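Search products
Search
Type and press enter

The Fiadzo Wool Wash Bar, and how I use it

By Adwoa Owusu
April
6 min read

I've been selling yarn out of my front room in Gretside for long enough that people have stopped asking me what needles to buy and started asking me how to wash the thing they made. Fair enough! You spend a whole winter on a cardigan and then it gets coffee on it. So this page is partly a listing for the wash bar I stock and partly everything I say over the counter when somebody comes in looking worried.

The bar is called Fiadzo, and it's made by Yaa Zakaria over in Cudstead. It's a solid block of wool soap with lanolin in it, unscented or with a little cedar. I've used it on my own sweaters for two winters now and I don't stock another wool wash, mostly because I got tired of shipping bottles that leaked.

What you get

One bar in a paper sleeve, plus a square of cotton muslin to wrap it in while you wash. The muslin keeps bits of soap from lodging in fuzzy yarns like mohair, which I learned on a mohair shawl and have not forgotten. The cedar one smells like a pencil box, very faintly, and it's gone by the time the wool is dry. If you have cats that take an interest in your knits, go for the unscented.

How I wash a sweater

Fill a basin with lukewarm water. Swish the bar around in its muslin until the water goes cloudy, then take the bar out. Push the sweater under gently and leave it alone for twenty minutes or so. I make tea. Please don't rub it, even where the stain is. Press the water through the stained part with the flat of your hand a few times and let the soak do its work.

Lift it out with both hands underneath. A full-weight wool sweater holds a shocking amount of water and if you haul it up by the shoulders you'll be giving it to a taller friend. The bar is meant as a no-rinse wash, but I do rinse once if the sweater was really grubby (gardening sweaters, anything that's been near a campfire). Keep the rinse water the same temperature as the wash water.

Then roll it in a towel and kneel on the towel. Lay it flat, pat it to the size you want, and leave the cuffs alone or they'll flare.

Can I use it in the machine?

I get this one more than any other question. Sort of, yes. The bar itself should never go in the drum. What you can do is grate a level tablespoon into a mug of hot water, stir until it's dissolved, let it cool, and pour that in the detergent drawer for a wool cycle.

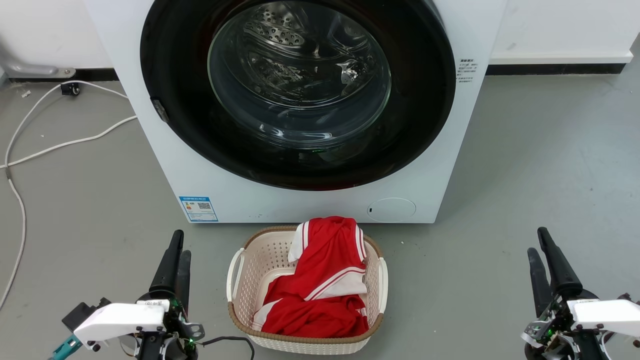

A front-loader is fine for superwash yarns if it has a proper wool program.

Superwash is the big word there. If your ball band says superwash, a cool wool cycle with a low spin should be okay, though I'd still put the sweater in a mesh bag. If it doesn't say superwash, or you lost the band years ago (me, always), assume it will felt and do it by hand. Knit a little square from your leftovers and send that through first if you're tempted.

I also get asked about top-loaders with the big post in the middle. I wouldn't wash anything handmade in one of those. You can soak in the tub with the machine switched off, and plenty of my customers do, but once it starts churning you're making a hat for a doll.

And please, whichever machine you have, go easy on the grated soap. More than a tablespoon and you'll be running rinses all evening. The bar wasn't made to be low-suds and Yaa will tell you that herself.
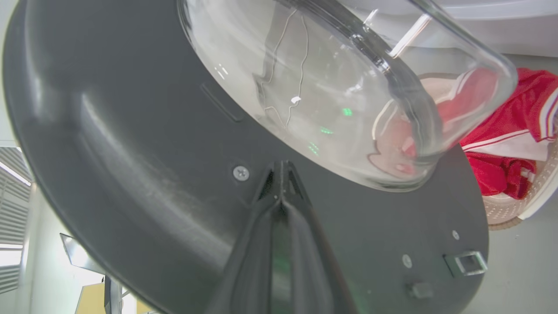 Give the door glass and the rim a wipe before the good knits go in.

Somebody else's bath mat fluff will find your black merino, I promise. I run a damp cloth around the door and inside the rubber, and then I do one short rinse with nothing in it if the last load was towels. Fabric softener is the other thing to look out for. It leaves a coating on wool that makes it feel limp, and I've had people bring me perfectly good Pendau sweaters convinced the yarn had gone off.

Which yarns I've tried it on

My Pendau four-ply, in most of the colors, including 78, the dark red. That one bleeds a little in its first wash no matter what you use, so wash it alone. The lanolin is lovely on it afterward. Also on alpaca (good, just keep the soak short), a cotton and wool blend (fine, but you don't need anything this fancy), and one silk scarf of my mother's, where I held my breath the whole time and it came out beautifully. I haven't tried it on cashmere because I don't own any, so if you do, write and tell me!

I don't use it on anything with leather buttons or a glued-on patch. Take those off first or spot clean around them.

Keeping the bar

It needs to dry out between washes. I hang mine in its muslin from the tap. If you leave it sitting in a puddle it turns to jelly at one end, still usable but not nice to pick up. It'll get a pale bloom on it over time and that's normal, it's only the surface drying.

Ordering

The listing number is 658, for either scent, so put cedar or plain in the notes box when you check out. I pack orders in the mornings and walk them to the post office before lunch. Yaa makes the bars in small batches, and when a batch is gone there's usually a wait while the next one cures, so if it says out of stock, email me and I'll set one aside.

If you're local, knock. The yarn's in the front room and I'm generally in the back with the radio on, so knock loudly.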